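Notebook, June. Visit to the Utus hall at Jascombe

Went over with Viola Sanna and Gumaro Rosales, arrived 10.20. Liliana Mazza met us and ran the demo herself. Rack picking, blue bins on two levels, arm working from the front.

Notes for our own cell:
- Bins on the lower level sit at an angle. Liliana says they tried them square first and went back.
- Steel rail across the front is very shiny. Ask what it does to their depth readings. Gumaro thinks matt tape would do for ours.
- Soft bags are on their list as well as rigid stock. Job number for the bag trials is 2786.

1. At the rack

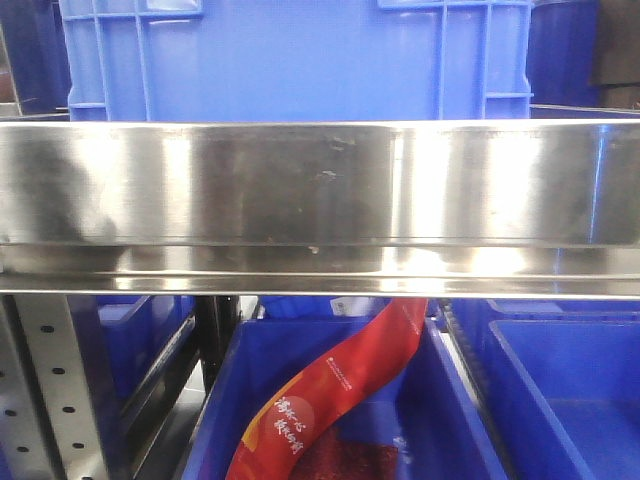 Red bag in its bin under the rail, then the gripper with the pale strip.
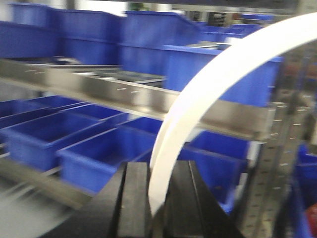 2. Questions afterwards

Viola asked about cycle time. Liliana wouldn't give one for bags, only for boxed items: 20 seconds, bin to bin. Rack bay is 625 mm deep, so ours would need a longer reach or a shallower shelf.

Asked for the finger drawings. Nest Foulkes has them and is back next week.

3. To do

Gumaro to measure our rack. I'll write to Nest. Viola wants to bring Sveva Cattaneo to the second session, 2 pm start.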